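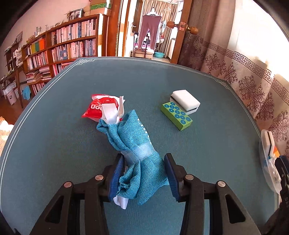

Handheld gripper demos: does adding homes beat adding demos?

Forum: Manipulation / Data and training
Started July 2025

tfpalacios
We finished the comparison I mentioned in the Trelline thread. The task is picking small household items off a table and putting them in a bag. Both policies were trained on 1,000 demos recorded with handheld grippers. Set A came from one home. Set B was split evenly across 8 homes. Same network, same training steps. We tested in 4 homes that neither set had seen. B did better in all of them. A did better in its own home, as you'd expect. Soft items were the worst category for both, mainly cloth pouches and anything with a ribbon on it.
Telmo Palacios

ekanayake_fan
Were the objects the same in A and B? If every home used its own stuff, you changed two things at once.

tfpalacios
Mostly the same. We mailed a kit to each home, but people could add items of their own. So there is some extra object variety in B. I can filter those demos out and retrain.

ftagle
I'd want that before I believed the result. We ran something close to this at Presetstead, and most of the gain went away once we matched the objects. What remained came from table height and lighting.
Florante Tagle

mudlark5
Don't agree with ftagle. Table height and lighting are part of what you get from more homes. If that's where the gain comes from, the claim holds.

ftagle
It holds, but you could get the same thing in one home with a folding table and a lamp. That's a lot cheaper than recruiting 8 households.

mudlark5
You won't get the backgrounds that way. Shelves, curtains, window glare from the side. Our policy failed against patterned curtains until we had them in training.

ekanayake_fan
How many seeds?

tfpalacios
5 per set. The spread on ribbon items was wide, so I wouldn't read much into that category. The filtered run is queued on Tudo now. I'll post the table here with the per-home numbers.

ftagle
Please include the failed grasps by object too.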